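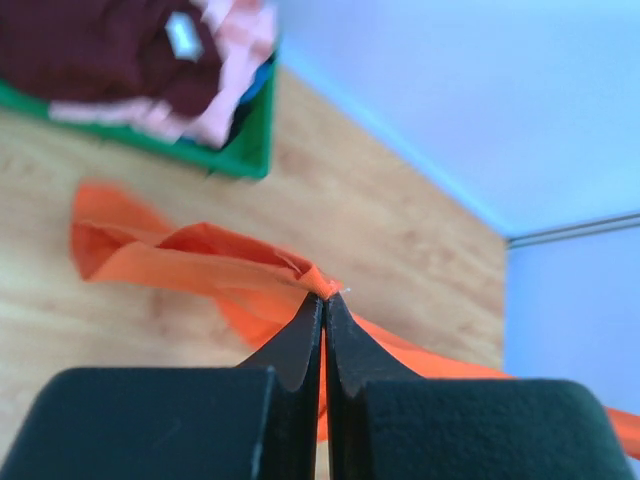

Cloth picking, wrist view – October 2022

Continued with the set for Kirura. Today I did only the thin orange cloth, picked over the wooden panel, with the green bin of clothes left in view at the upper left. Maham Zaidi asked for this, so that the model sees other fabrics which it must not go to.

We have now 2,307 episodes in total, of them 232 from today. I threw away 70 before counting, mostly because I started the recording too late and the approach was missing.

Notes on the grasp:
– The good grasps have the fingers fully closed and a small bunch of fabric at the tips. I label these "pinch".
– When the cloth twists into a band on one side, I still keep the episode. The old rule from February said to discard it, but Ramiro Goicoechea and I agree it was too strict.
– A tail of cloth lying over the gripper body is allowed, if the fingertips stay visible. Please write "tail" in the comment field.
– Loose threads: no label.

The bin is out of focus from this camera. For the colors it is enough, for small things like the tag on the dark red garment I would not trust it. Maham wants to try the second lens from Joneck, I have not mounted it yet.

Open questions: do we count a regrasp as one episode or 2? Ramiro counts one, I was counting 2 until lunch and then changed to his way. The morning files must be corrected before the upload to Wultmont.

Next: same cloth, bin moved to the other side.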